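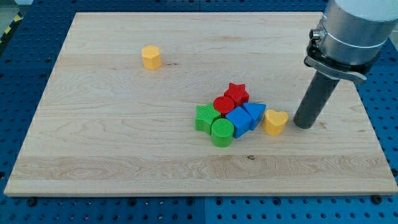 Page 3

Speaker notes: Sorting blocks and the board they sit on
Trilport session, Sunday, second slot

Opening. Leave the slide up while people find seats. Start with the board, then the blocks. Most questions at Skemstead were about the blocks, so the board needs to come first or it gets skipped.

The board. Maple-colored planks, joined edge to edge. Point to the seams. For a sorting surface the seams matter in two ways: a small block can catch on a raised joint when pushed, and a visible line gives the eye a reference for straight rows. Check joints with a steel rule before use. If the rule rocks, sand along the grain and check again.

The pale finish is a good background for red, green and blue. Yellow is the weak case. Mention the yellow hexagonal prism, left of center, standing by itself. The contrast is lower there and the darker side faces do most of the work. At Trandier we tried a gray mat under the same colors and yellow improved, but the blue got worse.

The table. Blue, perforated, regular grid of round holes. Fine as a support, poor as a sorting surface. Small parts settle on hole edges and lean. Keep the board flat on it and leave a margin of table on every side so the board can be lifted without tipping.

The set. Name the shapes once, slowly: star, cylinder, cube, triangular prism, hexagonal prism. Two stars, red and green. Two cylinders, same two colors. The cube and the triangular prism are both blue.

Sorting rules. Ask the room for a rule before giving one. By color, the cluster splits evenly into pairs. By shape, the stars pair and the cylinders pair, and the two blue blocks are left without a match. Wait for someone to say this. In the Yu trial, 338 sorts were logged and 170 of them began with color. Do not claim more than that from the number.

Spacing. Blocks that touch are harder to pick up singly, the cube especially when it sits at an angle to its neighbors. For timed work, spread them a finger's width apart. For free sorting, leave them bunched.

Surface texture. The ridges on the cylinder tops and the green star help grip. They also hold dust. Dry brush, then a damp cloth.

Handouts: 75 copies, back table. Take questions on finishes last.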